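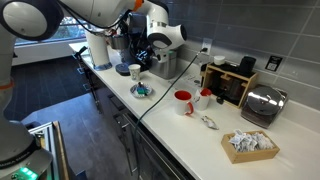 How many practice runs does the arm need before it can handle a new kitchen chore?

Fewer than I used to think. For a chore with three or four steps, I now get decent results from 713 recorded runs, and my old recipe called for 2000.

Hi, and welcome to the product page for the Vestine Practice Pack! I write these pages myself, so you're getting my voice and my opinions (sorry, no marketing department). The pack is the training method I worked out over a long winter in the kitchen at Sutherland, put in a form you can load onto your own setup and use without reading my whole notebook.

The idea is pretty simple. The usual way to teach an arm is to guide it through the job by hand, over and over, start to finish, and then train on the whole pile. It works, but most of that pile is the easy stuff, like moving through open air, and the arm had that down ages ago. The trouble is all in the last inch, where the fingers close on a handle or a lid. So I quit recording full runs after the first batch. I let the arm try the job, I stop it when it starts to look lost, and I record only the fix from that spot on. Then I train again and go around one more time. I call those short pieces "rescues," and they're a lot less tiring to record than full runs, believe me!

How well does it do? I tested both recipes on the same drink-making chores, with the mugs and the small things on the counter moved between tries. Out of 2424 test tries, split evenly between the two, the rescue recipe finished more of them, and the gap was biggest on anything with a handle. On plain pick-up-and-put-down jobs I couldn't tell them apart, so if that's all you need, save your money. Shiny lids are still a sore spot with both. I have a guess about reflections but I haven't tested it properly, so I'll leave it there.

What you get in the pack:

The Dremance recorder, with one button to stop the arm and one to start a rescue
The 713 runs from my own kitchen work, full runs and rescues marked separately
Training settings for both recipes, so you can repeat my comparison
My test sheet, with every starting layout I used
Setup notes, 11 pages, mostly about camera placement

You'll need your own arm and gripper, a way to guide it by hand, and a computer with a decent graphics card. A full training round takes me some nine hours, so I start it before bed. If your gripper is a very different shape from mine, plan on recording a starter batch of your own before the rescues do you much good. I tried skipping that step in January and wasted a week!

The pack comes as a download, and the Nukport version has the same files on a drive if your lab network hates big downloads (mine sure does). Updates to the settings are free for owners. The latest one, 4/3/18, fixes the bug where the stop button also threw away the last second of a rescue. If you bought the pack before then, please grab the new recorder before you record anything else.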